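Search this site... Search

Venitz House Kitchen Project
Second progress report to the Borton Fund
Prepared by Soon-im Min, project coordinator

Dear members of the Borton Fund,

With this letter I report to you how the kitchen project is going after the first half of the grant period. I will write first about the equipment, then about the cooking lessons, and at the end about the money and the things which are still open.

As you remember from our application, the residents of Venitz House live in small rooms and most of them did not have a place to warm up food outside of the dinner hours. Many of them work late shifts at the Buckley warehouse and come home when the main kitchen is already locked. Your grant is for making a small kitchen corner on the ground floor, and for teaching people to use it safely.

The room was painted in November. We chose white for the walls, and we took tables with a white top, so that spills are easy to notice and to wipe. One resident told me it looks like a dentist's office. Maybe she is right, but the room was very dark before and I am glad for the change. A white curtain was also put up.

We bought two microwave ovens from the same supplier, Ulteo, who gave us a small discount. I asked for a simple countertop model, but all the simple ones were out of stock, so we received a model with more buttons than I wished. In the first week several people asked me how to set the time. The time buttons are marked 10, 1 and 5, and it was not clear to everybody what they mean. We spent a part of the first lesson only on this.
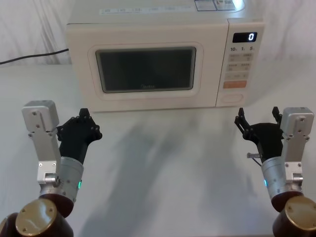 After that lesson I wrote an instruction sheet in large letters, and it was translated by residents into the other languages of the house. It says how to set the time, how to open the door, which dishes can go inside and that metal must stay out. I also added that the cord must be kept behind the oven and not across the place where people put their plates. The sheet is one page. My first version had three pages and people did not read it.

The lessons take place on Tuesday at 8 in the evening. Until now 65 residents came to at least one lesson, which is more than we planned for the whole period. The most popular lesson was rice and steamed vegetables. The lesson about reheating soup was less popular, but I would like to repeat it, because I still find soup on the table in the mornings.

Cleaning is the weak point. We have a list where each floor has its week, and two floors follow it well. The others need a reminder from me. I will move the list from the hallway to the kitchen corner and see if this helps.

About the money: the painting cost a little less than in the budget and the tables a little more. The equipment line is almost finished. The line for lesson materials is mostly unspent, because residents often bring their own ingredients. I would like to ask for your permission to use a part of it for a shelf with doors, where dishes and covers can be stored. Please tell me if you need a separate letter for this request.

Still to do before the final report: the shelf, if you agree, a second round of lessons for new residents, and a short survey about the opening hours. Some people want the corner to be open all night. The house manager prefers to close it at midnight, and we did not decide yet.

The receipts are attached in the same order as the budget lines. If something is missing or not clear, please write to me and I will correct it.

With thanks and kind regards,
Soon-im Min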